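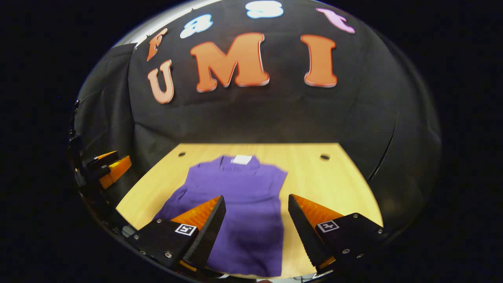 Looking after a hand-held gripper: workshop tips

Fingertips first. The black textured part collects lint very quickly when you work with clothes. I use a dry toothbrush and go along the grid in both directions. After that, a cloth with a little water, no solvent. My colleague Usha Chettiar once used brake cleaner on an old pair and the tips became sticky for good, so we threw them in the garbage.

The orange ribbed pads need less care. Press each one with your thumb and let go. If it comes back slowly, or you see a small white line at the bottom of a rib, change it. Always change left and right together, otherwise the grip pulls to one side and a shirt will turn while you fold it.

Check the screws on the finger plates before every session. Tighten by hand with the short key, until it stops, then a very small bit more. On plastic you must not be strong. We put a dot of nail polish across the screw head and the plate, and when the line is broken you know that the screw has moved.

Square markers: wipe with a dry lens cloth only. If a corner is lifting, do not glue it back. Print a new one on matte paper, same size, and measure it with calipers. Glossy paper gives reflections under our lamps and the tracking jumps.

The camera lens gets a blower first, cloth second.

Opening and closing should feel the same the whole way. If it feels like sand, take off the fingers, brush out the rail and put 2 drops of light oil, then move it 4 or 5 times and wipe what comes out. Keep the oil far from the fabric. It does not wash out of cotton, I have tried.

We do the full cleaning after about 600 grasps and replace the tips at 2000. With towels, do it earlier.

Wulan Menon keeps the spare pads in a Clindeck box in the second drawer. Please write on the lid when you take the last pair.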